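### 4.2. Relevo en la dirección y tiempos de alta

La red hospitalaria de Ostmont cambió de gerencia en febrero, y el nuevo equipo heredó tres centros (Flustdale, Rallis e Iltstead) y un organigrama que nadie quiso firmar. Revisamos 3.355 altas; tras excluir los traslados internos quedaron 1.811, con más de 200 sin hora de salida legible. La hora prevista, en cambio, constaba siempre, con una caligrafía admirable.

En Rallis, la demora entre el alta médica y la cama disponible apenas se movió con el relevo. En Iltstead bajó, aunque el descenso había empezado antes de que llegara la gerencia que lo celebró en su boletín. Flustdale estrenó tres denominaciones para el mismo puesto de coordinación, efecto que nuestro modelo no contemplaba.

Las entrevistas con mandos intermedios apuntan a una adaptación prudente: se asiste a las reuniones nuevas y se conservan las hojas de cálculo viejas. El análisis por turnos se retoma en 4.3. 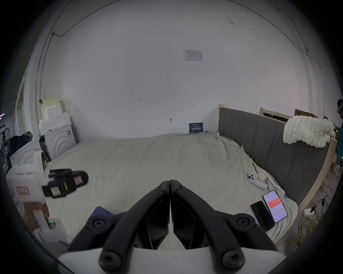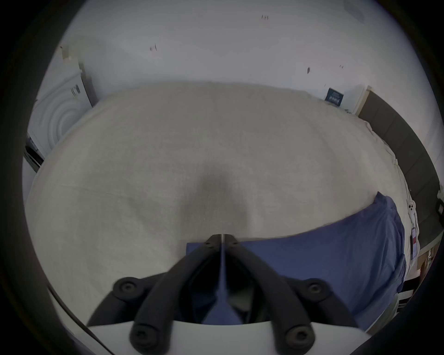
**Figura 3.** Pinzas de dedos negros curvados sobre una cama.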